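# About Brilbridge Seasonal Packing

Brilbridge packs seasonal confectionery for workplaces, schools and community groups. The company was set up to handle orders too small for a contract packer and too large for somebody's kitchen counter. The minimum order is 51 containers. The maximum for a single delivery is 400.

Halloween is the largest program of the year. Planning starts when the previous season's returns have been counted, normally in November, and the containers are ordered well before the lollies.

## What we pack

The standard Halloween order is a jack-o'-lantern bucket filled with individually wrapped pieces. Buckets are offered in two colours, orange and black. Customers may mix colours within an order, but each colour is packed as its own batch and labelled on the outer carton.

Contents are divided into two classes for handling purposes:

- **Bars.** Rigid, flat, longer than they are wide. They are laid first and set the fill height.
- **Bags.** Small, soft-sided packets. They fill the gaps left by the bars and are added last.

Bars and bags are kept apart on the table as far as the work allows. Mixed pieces are sorted before a fill begins, and any piece with a split seam is withdrawn.

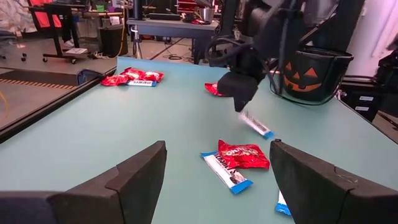
## How an order is filled

Each order is issued with a fill sheet. The sheet gives the container colour, the number of bars, the number of bags and any exclusions requested by the customer. Pieces are placed, not poured. Pouring is faster, but bars land on end and hold the bags above the rim, and the count then has to be repeated.

The sequence is fixed:

1. Inspect the bucket for cracks and check both handle points.
2. Place bars flat against the back wall, opposite the printed face.
3. Add bags to the level given on the fill sheet.
4. Fold the handle down. If it will not lie on the rim, the bucket is overfilled.
5. Return unused pieces to stock.

Step 5 is the one most often skipped by new packers. Pieces left on the table between orders are the main cause of count errors, and a stray bag is easily swept into the next bucket. The table is cleared fully at each change of order.

Buckets stay upright throughout.
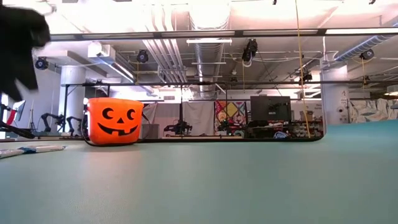 The orange bucket was adopted in our second season, after a trial of three suppliers. The Gruncombe pattern was selected for its wide rim and straight taper. A wide rim allows a bar to be lowered in flat without catching. The taper allows empty buckets to be nested for storage, though stacks are limited to a height that can be separated by hand without twisting. The black bucket came later, at the request of a customer who wanted to tell allergy-restricted orders from general ones at a glance. It is still used that way by several schools.

Allergen information is supplied with every carton. Brilbridge does not repack loose lollies, remove wrappers or relabel individual pieces. Customers who need a nut-free or dairy-free fill should say so when ordering, as these are packed in a separate session with a separate fill sheet.

## Checking

One order in each batch is emptied and recounted by someone other than the packer. Where the recount differs from the fill sheet, the whole batch is recounted. Cartons are then weighed against a reference carton. A difference greater than 2 per cent is investigated before the carton is sealed.
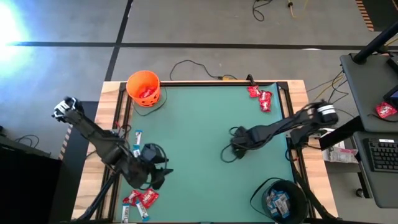

**Table Packing Team, Brilbridge**
Team lead: Forough Amini

The Table Packing Team is responsible for sorting, filling, recounting and clearing. It also maintains the fill sheets and keeps the reference cartons. Forough Amini joined Brilbridge from the Plillis warehouse, where she managed stock control, and she introduced the present method of keeping bars and bags as separate classes.

The team meets on Wednesday mornings to review the recount log. Changes to the fill sequence are trialled on 200 buckets before they are adopted. The most recent change moved the handle check from the start of packing to the end, where it also serves as a check on fill height.

## Orders and enquiries

Orders are accepted in writing only. State the number of containers, the colour, the delivery address and any dietary exclusions. Deliveries are made by Benmoussa on weekdays before noon, and a person must be present to sign. Empty buckets in sound condition may be returned with the driver for washing and reuse.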